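Projects > Tumine > Progress reports > Recording practice, second period
September
By the Tumine project office, Palisel
Last updated: September

Progress report to Kettunen: good practice for recording with hand-held grippers in homes

1. Work in this period

The grant pays for a written set of rules for people who record everyday tasks with hand-held grippers, to be used later in training robot arms. In the first period we drafted 30 rules. In this one we tried them in occupied homes and cut or rewrote those that did not hold up. Skulent supplied the session checklists and is keeping the change log.

The main question was how much of a household's own belongings should be moved before recording starts. The draft asked for a cleared table. Operators found this slow, and the recordings it gave did not look much like daily life. The rule now says that household items may stay on the table as long as the working area in front of the operator is free and open drinks are out of reach of the jaws. Sorting wrapped sweets and snacks into a basket is our standard task for checking this rule. 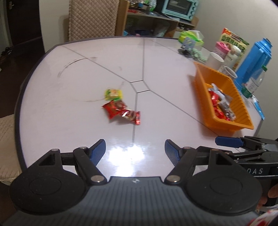
2. Rules changed

Rule 4, shared tables. Where two grippers are used at one table, each operator keeps to an agreed side and says so aloud before reaching across. The old wording only asked for "care."

Rule 9, shiny surfaces. Glare on a glossy tabletop can hide small items from the gripper camera. Operators now check the view before the first take and change the lighting or their seat if the work area is washed out. We do not ask for a cloth on the table, as wrappers catch on it.

Rule 12, brand names and print. Packaging may be left facing the camera. Letters, medicine labels and anything with a home address must be taken out of the room before recording.

Rule 17, finger pads. Pads are wiped and checked at the start of each session. A pad that has lifted at a corner is replaced before work goes on.

Rule 21, people in view. Hands and wrists are allowed. Faces are not, and a take that shows one is deleted the same day.

3. Trial sessions

We logged 400 takes under the revised rules. The most common fault was starting a take with the gripper already over the basket, so that the approach was missing. The checklist now has a line for it. Drinks were the next most common problem. Operators moved them to the far side of the table but often left them uncapped.
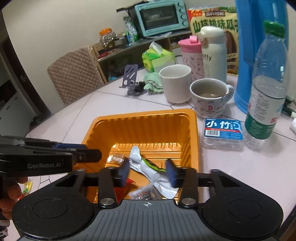 Snack sorting task, with the tray in front of the gripper and cups and bottles beyond it.

4. Still open

We have 3 rules without agreed wording, all to do with storing recordings from rented homes. Skulent will send a proposal for these. The budget is on plan and no change to the end date is requested.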